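旧木桌面翻新:从清洁到上蜡

发布日期:2020年8月19日,星期三

用了多年的桌面,常见的问题是发白的杯印、细划痕、局部发暗,以及手肘常放的位置被磨得没有光泽。只要木料本身没有开裂或变形,多数情况下可以自己处理。本文讲的是实木桌面,表面原来是油或薄漆。厚聚酯漆和贴皮桌面不适用,贴皮很薄,砂纸几下就会磨穿。

一、准备材料

砂纸:120目、180目和240目各几张。
砂纸托板或软木块一个。
中性清洁剂、温水、不掉毛的棉布。
木蜡油一小罐。我用的是Nadar的半哑光款,其他牌子也可以,看清罐上的干燥时间即可。
硬蜡一盒,用于最后一遍。
防尘口罩、手套、遮蔽胶带。

一张普通书桌大小的桌面,两遍木蜡油合计用量大约200毫升。第一遍吃油多,第二遍明显少。买之前量一下桌面的长宽,再对照罐上标的涂布面积。

二、判断原来的涂层

在桌子背面或边角不显眼的地方滴一滴水。水很快渗下去、木色变深,说明表面是油,或者旧涂层已经失效。水珠停在表面不动,说明还有漆膜。再用棉签蘸少许酒精擦同一位置,如果发黏,多半是虫胶漆,要先用酒精把它洗掉再打磨。

不确定的话,按有漆膜处理,多磨一遍。

三、清洁

把能拆的东西拆掉,拆不掉的金属件用胶带贴好。清洁剂按说明稀释,布拧到不滴水,顺着木纹擦。边缘和拼缝里的积垢用旧牙刷刷。擦完换清水布再擦一遍,然后放到通风处晾一晚。

桌面没干透不要打磨,湿木粉会堵住砂纸,还会在表面搓出毛刺。

四、看清磨损的位置

开磨之前,先从侧面看一遍桌面,再站到正前方看一遍。光线从一侧斜着过来时,浅划痕和发暗的地方比较容易分辨。在有问题的位置旁边贴一小段胶带做记号。

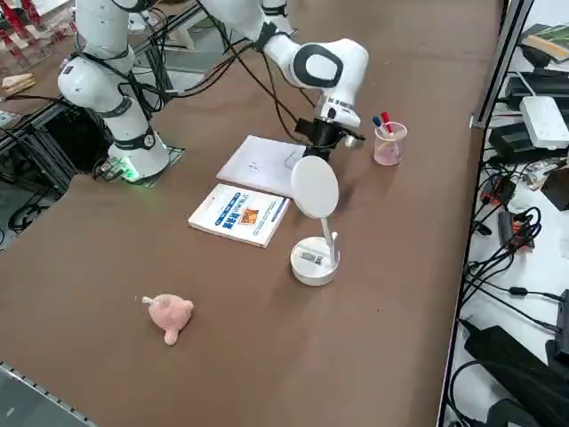
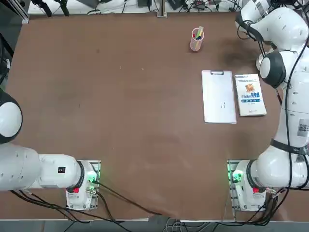
棕色桌面,两个角度。第二张靠右上方有一块颜色偏深的污痕,另有一些浅磨痕。

发暗的地方分两种。一种是油污,清洁后会变淡,剩下的靠打磨去掉。另一种是铁锈或水渗进木料造成的黑斑,打磨往往去不净,要用草酸溶液处理。草酸有腐蚀性,必须戴手套和护目镜,涂完静置,再用清水擦两遍,晾干后再继续。

白色杯印一般只在漆膜里,第一遍砂纸就能去掉,不需要单独处理。

五、打磨

先用120目,砂纸包在托板上,顺木纹来回推,用力均匀。不要只盯着一个斑点磨,那样会磨出凹坑,上油以后反光不平,很显眼。应当以斑点为中心向四周扩开,越往外越轻。

整面磨到颜色一致后换180目,再换240目。每换一次目数,都要把木粉吸干净,否则残留的粗砂粒会留下新的划痕。棱边只用240目轻带两下。

磨完用微湿的布擦一遍,木纤维会立起来。干了以后再用240目轻磨一次。这一步省掉的话,上完油摸起来会发涩。

六、上油

罐子里的油要搅匀,不要摇,摇出的气泡会留在表面。用棉布蘸少量油,分区域涂,每次涂一条,从一端到另一端不停顿。涂完等12分钟,把没有吸进去的油擦掉。表面不应有积油,积油的地方干得慢,容易粘灰。

第一遍干透后,用手摸,有颗粒感就用240目轻扫一下,然后上第二遍,方法相同。两遍之间的间隔以罐上说明为准,阴雨天要延长。我今年四月做Fanescombe那张长桌时赶上连日下雨,第二遍拖了三天才干。

沾过油的布不能团起来扔进垃圾桶,氧化发热可能自燃。摊开晾到发硬,或者浸水后装进金属桶里再处理。

七、上蜡

油完全干透以后再上蜡。取一点硬蜡,用布打圈薄薄推开,等表面发雾,换干净的布顺木纹抛光。想要亮一些就多抛一会儿,不必多加蜡。蜡层太厚会发黏,放上热杯子也容易留印。

八、日后保养

刚做好的桌面,前5天不要放重物,也不要铺桌布。平时用微湿的布擦,不用含酒精或研磨剂的清洁剂。局部磨损时,只把那一块用240目轻磨,补一遍油,边缘擦淡,不需要整面重做。

水滴上去不再成珠,就该补蜡了。剩下的木蜡油盖紧,倒出多余的空气,存放在阴凉处。表面结了皮可以揭掉,下面的油没有变稠就还能用。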